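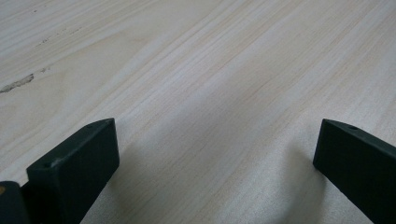 Lerer begins hand-held demonstrations for household tasks

1 August 2018

Lerer has started recording two-handed household tasks with hand-held grippers, replacing the remote-control setup its manipulation group had used until July. The first set covers small jobs done at a table, among them opening a push-button bin, picking up light packaging and handling a bin liner. The company plans to record 800 demonstrations before any training results are released. So far 301 have passed review.

Under the earlier method, an operator moved a pair of arms from a separate console and watched the work on a monitor. Delay in the link was small, but operators tended to pause before each contact, and those pauses were carried over into the trained behaviour. With the hand-held units, a person grips one device in each hand and does the task directly. Each unit has its own camera, and finger opening is logged alongside the video. Arm motion is worked out afterwards from the recorded path of each gripper.

The fingers are plain blocks with a matte finish. Lerer says the same finger shape will be fitted to the arms that replay the tasks, so that what the camera sees at the point of contact changes as little as possible between recording and playback. Finger parts and mounting plates are supplied by Tuominen, which also made the linkage for the earlier prototype.

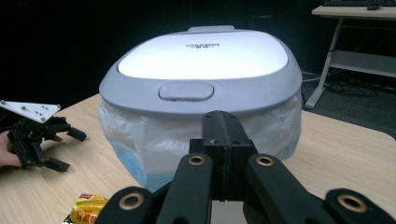

A bin with a push-button lid, one of the objects in the first task set.

The bin task has given the most trouble. Pressing the button calls for a short, firm push with one fingertip, and the hand-held unit gives the demonstrator a fair sense of that force. None of it is recorded. The current version has no force sensor, and the software has to infer contact from finger position and the movement of the lid. Liners are harder again – thin plastic folds differently on every attempt, and the path tracker can lose its reference when a fold covers most of the view.

Remote control has been kept for 2 kinds of work: correcting a trained arm partway through a task, and any job where a person's hands should not be near the load. Operators can take over from the console, finish the movement and hand control back. Those corrections are stored separately from the hand-held recordings and given a different weight in training.

Every recording session opens with a calibration pass over bare tabletop. The demonstrator holds the fingers open just above the surface, then moves slowly along the table and back.

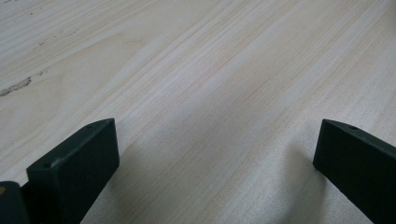 Grain and small marks in the wood give the tracker fixed points to follow, and a pass takes roughly 4 minutes including the check on finger opening. If the start and end positions do not agree within tolerance, the pass is repeated before any task is recorded. Plain white laminate was tried first and dropped after repeated tracking failures.

Replay trials are to be run on Virkberg arms at Lerer's Redden site once the set is complete. The tracking software will be licensed separately – terms have not been released.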